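Home > Research > Working papers > Built environment

We use cookies to improve your visit. Accept all / Manage settings

3.2 Joint spacing and surface finish in precast cladding
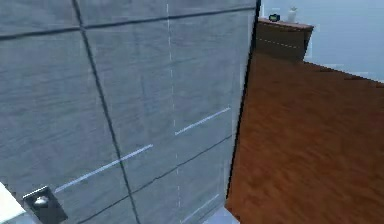 Figure 4. Rendered grey panel surface, concrete-like finish, with dark seam lines between the large tiles.

One reviewer of the earlier draft objected that joint spacing was a maintenance question and had no place in a paper on how residents judge a building. We disagree, partly. In the Birkside survey (2,078 returned forms) joints came up unprompted, mostly under "looks dirty" or "looks unfinished". Colour came up less than we expected.

Spacing was set by the panel supplier, Rorkon, at the Birkside and Pliler sites. At Espinoza the architect specified it. Wider spacing there, fewer sealant runs, and lower cleaning costs in the first two winters – though the Espinoza block is also the newest, so caution. Age and spacing can't be seperated with the data we have.

Sealant condition was graded by one assessor, on foot, in October. Upper storeys from the neighbouring parkade only. Not ideal. Grades for the north elevations are probaby too generous, as the light was poor by late afternoon.

Finish matters as well. Respondents at Pliler put up with streaking on a mottled panel and complained about the same streaking on a smooth one. See Section 3.3 for wording of the survey items, and the appendix for cost per square metre.

Filed under: Housing, Façades & Cladding

© Built Environment Working Papers | Contact us | Back to top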